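Toy Block Sorting Notes – read me first

Hi! I'm Lucrezia Pace, and this is the readme for the block sorting folder. If you landed here looking for the shape puzzles or the bead work, those live in their own folders and I haven't touched them in ages. What you've got in front of you is pictures and notes of small toy blocks being put away into divided trays, plus a few text files I'll get to in a minute.

What's in the folder

There are 191 sorting rounds. A round starts when the blocks are tipped out and ends when whoever is in charge of that round decides it's done, which can mean every block is in a compartment or can mean there's one left over and it's staying out. Each round has its own subfolder, and inside there's a short note plus at least one picture. Rounds 1 to 46 are the early ones, and the notes there are mostly mine and pretty thin (sorry, I was still working out what was worth writing down). Starting with round 47 the notes are by Ngọc Mai, who writes much better ones, so if you only have time for a handful, start there.

The text files at the top level are:

rounds.txt – one line per round, with the tray, the block set and the sorting rule
rules.txt – the sorting rules spelled out in full
trays.txt – inside measurements of the trays and which compartments are a tight fit
fixes.txt – everything we got wrong and then corrected

The block sets

We used three sets over the life of this thing and gave them nicknames, because "the second set of little blocks" got old fast. Arkel is the first one. Kennedy is the big mixed one that came in a shoebox, and Breson is the small set we kept mostly for practice rounds. The names don't mean anything at all, so please don't go reading them as shapes or colors! Kennedy has 42 blocks in it. It used to have 44, and the 2 missing ones are written up in fixes.txt along with where we looked.

The sets never get mixed within a round. I was tempted a few times, I'll admit it, but the colors are close enough between Arkel and Kennedy that getting them apart again afterward would have eaten a whole afternoon.

Trays and compartments

I like a divided tray a lot more than separate cups. Cups slide around, cups tip over, and you end up chasing them across the table when you wanted to be looking at blocks. A tray stays in one piece and you can carry the whole job over to a shelf when it's time for lunch. Four compartments is a nice number too – enough that you have to make a decision, and few enough that you can keep the rule in your head.

The notes count compartments from the left as you look at the picture, so "one" is always the leftmost. When a round's note says "green in one, red in two," that's all it means.

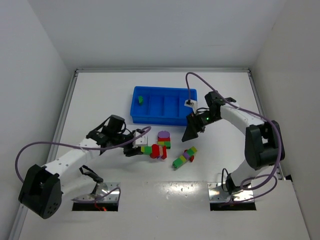

Do the blocks have to go into the tray in any particular order?
Any order is fine as long as each block ends up in the compartment its rule calls for, though rule C asks you to finish one color before you start the next.

Sorting rules

Rule A is by color, one color to a compartment. It's the one to try first, and it's where most of the rounds come from. If a set has more colors than the tray has compartments, the extras stay on the table and the note says so.

Rule B is by size. I had big plans for rule B and then found out how hard it is to agree on what "medium" means. Ngọc Mai ended up tracing the blocks onto graph paper and writing the square counts next to them, and that settled most of our arguments. The tracing is scanned into the Breson subfolder if you want to see it.

Rule C is color again, with the finish-one-first condition I mentioned. It sounds like a small change but it makes for a very different round to read through, with a lot more reaching past things and going back over the pile.

There was a rule D for a while (tidy stacks inside the compartments). We dropped it. The stacks fell over whenever anybody bumped the table and I got tired of writing "fell over again" in the notes.

Things to watch out for

A few pictures were taken partway through a round, so don't use them as the final answer. The note in each subfolder has a line that starts with "finished" or "partway," and that line wins over whatever you think you're seeing. Rounds that were given up on are in there too. I went back and forth on pulling them out, and in the end I left them in and marked them, because the half-done ones are kind of interesting and I'd want to have them myself.

Color words were a headache. I say teal, Ngọc Mai says green, and we both had a point. Everything was changed to plain names in January, so you should only run into red, blue, green, yellow and so on. If you find a teal anywhere, that's an old note I missed and I'd love to hear about it.

Also, the spelling of "compartment" varies a lot in the early files. I was typing fast. Search for "comp" and you'll catch them all.

Using this stuff

Use it for whatever you like – teaching, a sorting activity of your own, figuring out how big a tray to buy. Please keep this readme with it if you pass it along, and mention that it came from the Brerkasport tidy-up shelf, which is what we call our little pile of projects. No need to write and ask.

Fixes are welcome, and the smaller the better! Send the round number, the line as it is now, and the line as you think it should be. I go through them in the evening after dinner, so give me a little time. Questions about rule B should go to Ngọc Mai, who has the graph paper.

Still to do

Measure the last tray and add it to trays.txt
Finish the notes for rounds 188 through 191, which have pictures but only one sentence each
Check the Arkel color list against the renamed colors
Look behind the bookcase one more time for the Kennedy blocks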